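Home | Notebook | Lighting | Print Room | Contact

Studio notebook, July
Fill levels on the wide background

Continuing from the last entry. Key light stays where it was, camera left, large softbox, front edge level with the stool. Only the fill changes today. Elsie Partington sat for the tests, then Adalberto Araújo for the darker jacket. ISO 200 throughout, studio lights at the same color setting, blinds closed by 9:40 am.

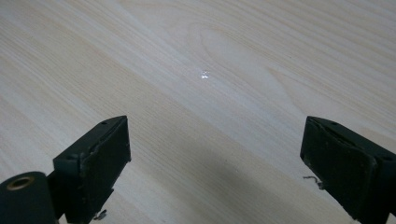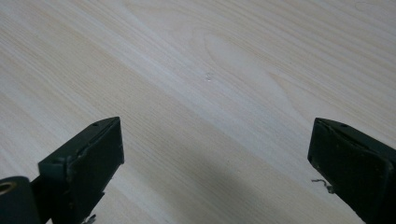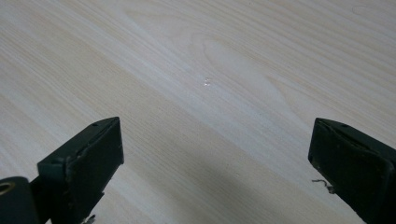 Pale wood grain, all three.

First run was with the white Cuvness panel on the shadow side, no second head. With the panel close in, the shadow cheek reads well and the hair keeps some separation from the gray paper. Pulled back to the tape mark, the shadow side drops off faster than I expected, and the near eye socket goes heavy on anyone with a strong brow. Fine for Adalberto, wrong for Elsie. The panel also has to come out for anything wider than a half-length.

Second run, panel removed, Posteck head into the shoot-through umbrella behind the camera, high enough to clear my head. Started with fill two stops under key. Flat on the face but the jacket finally has detail in the lapel. At three stops under, the jacket still holds and the face gets its shape back. That is the setting to keep for mixed clothing.

Catchlights: the umbrella puts a second small one low in the pupil if the stand creeps down. Themis spotted it on the monitor at full size. I had missed it in six files. Raised the stand and it merged with the key on seated sitters, but it comes back when the sitter stands. Retouch or move the stand each time. I would move the stand.

Background spill. With the umbrella in use the gray paper comes up about a third of a stop at center and less at the left edge. Tried the black flag between the umbrella and the paper and it made no useful difference at this distance. Moving the sitter forward did. New position is marked on the floor in blue tape. Please leave the yellow marks alone, they belong to the family group layout.

Trigger problem again. The Curkska receiver on the background head missed 22 of 200 pops in the fast sequence. Changed the battery, same behavior. Changed channel, better but still not clean. Running it on the sync cable until Spyros Lazaridis has had a look at the contacts. If you need fast sequences before then, use optical slave mode and turn off the modeling lamp on that head.

Prints. Three files went to Mitsotakis-Vlachou on the matte stock for comparison with our own output. Theirs came back warmer in the skin and a little more open in the shadows. Ours blocks up below the collar on the dark jacket. Eftychia Christodoulou thinks it is the paper profile and wants to rebuild it from a fresh patch chart before anyone touches the files. Agreed. No corrections to the masters.

Still to do:
- repeat the three-stop setting with glasses, both frame types
- standing full-length, umbrella raised, check the floor shadow
- new patch chart on the matte roll
- label the sync cable, it was in the wrong drawer again

Recent entries
Key light height for seated portraits
Gray paper against painted canvas
Notes on tethering and the long cable
Family group layout, yellow marks
Matte stock, first prints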